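Ticket: Results missing from regatta scoring page
Club: Enetti Rowing
Status: Closed
Opened: 25 Jul 2024

The under-23 double sculls results from the Javier Cup did not load after the second heat. The entry list shows 14 crews, but the results page shows 8. The Plistorent timing file has all of them, with finish times. I exported the file again and got the same result. The other events from that morning are fine.

Tried so far: cleared the page cache, logged out and back in, uploaded the file from a second laptop. No error message on any of these.
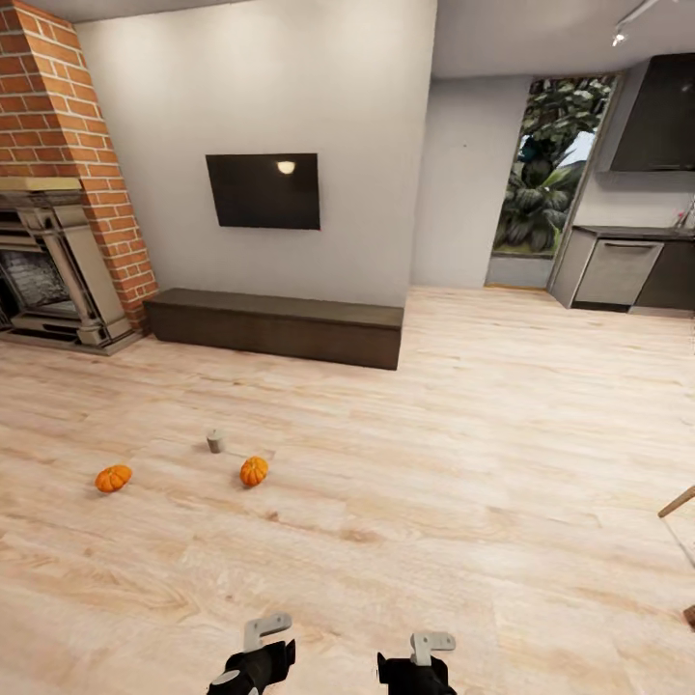 Angelica Umali: We had this at our spring head race. Look at the bow numbers in the timing file. If a crew was moved to another heat after the draw, the old number stays on the entry and the import skips the row without a warning. Ours were all late lane changes.

Checked the bow numbers. Six crews were redrawn the evening before when the course was cut to 350 meters for wind. Their entries still had the old numbers. I changed one by hand, crew 42, and ran the import again. That crew now shows with the right time and place.

Changed the other five the same way. All crews are on the page. The final had been seeded from the short list, so I rebuilt the start order and sent it to the umpires' desk before boats went out. 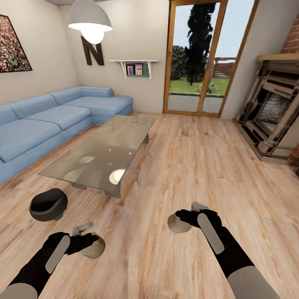
Rhea Sarmiento

Leaving a note for whoever does the scoring at the November regatta. After any redraw, open the entry list in Mikside and save the new bow numbers before the first upload. Compare the crew total on both pages after each heat. I have asked for a warning when a row is skipped, and that request has its own ticket. The points table was updated overnight and matches the printed sheets. Closing this one.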